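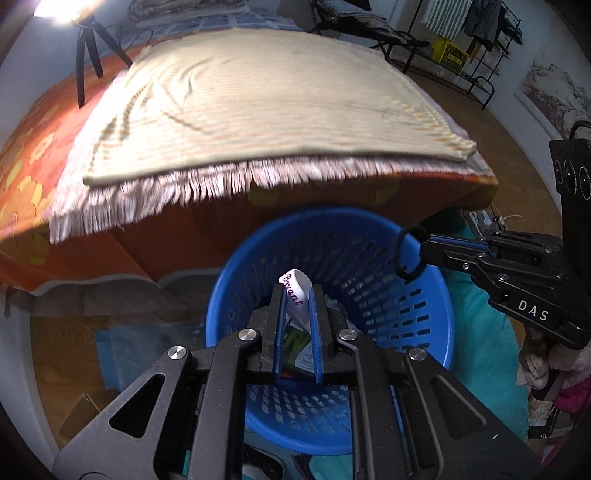
April, 7:40 a.m. – sorting bench notes, laundry trial, bedroom end

Started before the kettle, which was a mistake. Blažena Ďurica had left me a list on the back of a detergent box, and the list said, in full: "tags, baskets, blanket (do NOT wash yet)." I have worked from worse specs.

For anyone picking this up cold: we are trying to settle how clothes and bedding should be labeled when they come out of the bedrooms in the shared house, so that they go back to the right person. The old method was memory. The old method gave Libor Dvořáček a nightgown.

Names on tags

Paper tags, written by hand, one name each. Bryant's is in purple. I have no objection to purple as a color, but we now have no rule about color at all, and I can already see somebody deciding that purple means delicates. Wrote on the bench sheet: COLOR OF INK MEANS NOTHING. Underlined it in red, then had to add a note that the red means nothing either.

The paper curls. I noticed this on the first batch and hoped it was the humidity, and it is the paper. The stock is the cheap white roll from Graswood, and it remembers being a roll. Bryant's bends right over at the top, and the start of the name goes around the curl with it, so from the wrong side you get a very short person called something like "ryant." Legible if you already know who lives here. We were hoping to do without that.

Tried so far:
- flattening overnight under the big dictionary. Flat at breakfast, curled by lunch.
- writing along the tag lengthwise, small. Fine for Bryant, will not be fine for anybody with a long surname. Blažena looked at me for a while when I said so.
- card in place of paper. Stiff, stays put, behaves itself. Also costs more and the box holds 410 where the roll gives 855. Not decided.

I lean toward card. Libor leans toward safety pins and a laundry marker, straight onto the label in the garment, as his grandmother did. His grandmother did not have to reassign anything when people swapped sweaters in the hallway.

Baskets

The round blue plastic one is good. Thick rolled rim, slots all the way around, no corners for socks to retire into. It was standing right up against the side of the bed this morning with a small pile in it: something green, something white, something dark with a pattern, and a teal piece. Nothing heroic. That is about the right amount for a tag on top to stay on top. Last week's rule of "fill it and then tag it" gave us a tag at the bottom of every basket by the time it reached the bench, and I spent a while going through other people's T-shirts like a customs officer.

New rule, pending complaint: small load, one person, one basket, tag goes in last. If it's a mixed load it gets no tag and goes to the Sani shelf, where it can think about what it has done.

The Ziltel hampers (tall, fabric sides, lid) I would retire. You can't see what's in them without putting your whole arm in, and the lid shuts on the arm.

The blanket

Cream, woven, faint stripes, long white fringe along the edge. It lives on top of the orange bedspread and the fringe hangs down over the side of the bed, directly above where everybody puts the basket. I don't think anyone planned this. I moved the basket farther along the wall yesterday and it migrated back, because that's where a person stands when taking things off the bed, and a person drops things straight down.

Fringe in basket slots is my worry. Pulled a strand of fringe through a slot on purpose at the bench, using the offcut from the throw we ruined in the winter, and it went in nicely and came out with a knot in it. So: blanket gets folded back off the edge before any basket is loaded. Put that on the sheet too. The sheet is getting long.

As to washing it, see Blažena's capitals. Her position is that a fringe that length wants a mesh bag, cold water, and someone standing by. My position is that we don't own a mesh bag that size. These positions are compatible, in the sense that nothing is getting washed.

Bedspread

The orange one with the yellow and pale shapes on it. I have been writing "floral" in the inventory. Libor has been writing "clouds." We each thought the other was describing a second bedspread, and for a while the inventory had two. It is one bedspread. Entered now as "orange, large, printed," and we are not discussing it further.

It is big enough to hang well down the side, so it'll need its own load. Ran the Skundthorpe machine empty to time the long cycle and went off to have the tea I should have had at the start. Forgot to write down when it began. Will rerun.

Folded stack at the head of the bed

Grays, white, some blue. Left alone. Whether it's clean and waiting to be put away or folded and waiting to be washed is exactly the kind of thing a tag could say, and the tags only say names. Possible second line on the card version: IN or OUT. Blažena suggests a folded corner for clean. On paper that already folds its own corners this seems optimistic – on card it might work.

Lamp

Tripod floor lamp next to the bed, three thin legs spread out and a cable coming down. Please walk around it. I caught a leg with a hamper on Tuesday-type energy and very nearly had to write a different sort of entry. Light is strong at that end, so reading tags there is easy, curl permitting. Might be worth moving the checking step to the bedside so the bench only gets loads that have already been read once.

To do
- cut 16 card tags to the same size as the paper ones, same names, and run both for a week
- Libor to get his one pin-and-marker garment, as a control, and so that he stops bringing it up
- mesh bag, large. Ask at Graswood when returning the roll, if they'll take back a roll with a bite out of it
- retire 7 hampers, or at least hide them
- rerun long cycle, with a watch this time

11:15. Libor has read the above and wants it recorded that the nightgown was a nightshirt and that it fit. Recorded. It still isn't his. It's on the Sani shelf if anyone is missing it.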